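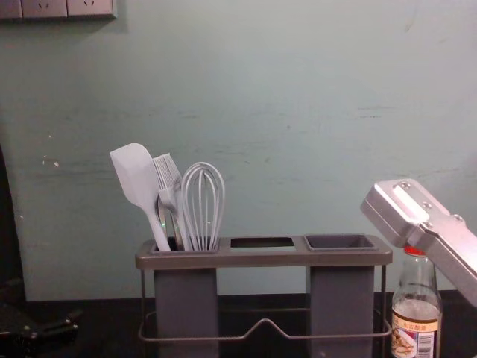

Gripper over the red-capped bottle, right of the utensil caddy.

Lasdale kitchen set, fault subset

This folder holds the episodes pulled from the June release after the gripper closed late. The command was logged on time and the fingers followed up to 700 ms behind it. Of 1626 episodes, 41 are affected, all from the Gritach wrist unit. They are kept separate and should not be mixed into training.

Files
episodes/ — one folder per run
faults.csv — run, commanded close, measured close
notes.txt — operator remarks, unedited

Layout was the same throughout: caddy against the wall, two cups fitted, middle slot left open, tools in the left cup only.
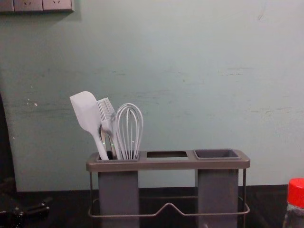 Narayanan Chacko wrote back that the delay also shows in 8 runs we had passed as clean, and that he would not trust the force readings from any of them. Those runs are now listed in faults.csv with the flag "late2".

Known gaps
The cause has not been found. Swapping the cable made no difference. Stop button times were not recorded — do not use this set for safety timing.

Contact: Chelsea Clegg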